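About Flillcombe

We help small kitchens, care homes, school canteens and the odd village bakery work out whether a robot is worth the money, and if it is, which one, and when, and what else has to be bought to go with it. That last bit is where most of our days go. The arm itself has a price on a page somewhere and anybody can look it up, but the table it stands on, the spare finger pads, the extra sockets and the weeks your staff spend learning to live with it are seldom written down together, so we sit down with you and write them down.

Flillcombe began with 2 of us and a borrowed desk, and we are 9 now, which still feels like rather a lot of people when everyone wants the kettle at once. We come from catering, from bookkeeping and from engineering, and we argue cheerfully over lunch about which of those matters most.

A first visit is free and takes a morning. We watch the work, we ask what things cost today, and then we go away and draw up a plan covering 3 years, with the buying, the servicing and the replacing all set out in everyday words that you can put in front of your governors or your bank. Sometimes the plan says wait. We have told plenty of good people to mend the dishwasher first, and several of them came back to us later on.

We don't sell machines and we take no commission from anyone who does. Our Wundholm planning sheet, which began as a very untidy spreadsheet, is yours to keep whether or not you carry on with us, and our partners at Altberg look after the leasing questions if you'd prefer to spread the cost.

We also like to try kitchen jobs by hand with the gripping tools before we put a figure against them. Scooping rice sounds like nothing at all until you have to budget for it!

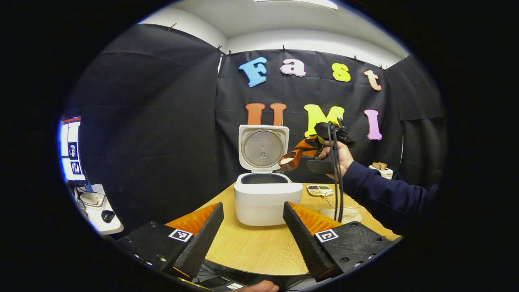

Planning and Budgets

The rice cooker, the paddle and the pair of hand-held grippers are the sort of kit we mean when we talk about starting small. Bring us one job from your own kitchen and we'll talk it through with you properly, costs and all. Planning visits for May can be booked now, and each one is followed by a call of 60 minutes once you've had time to read the plan and scribble on it.

Page last updated 20 April 2024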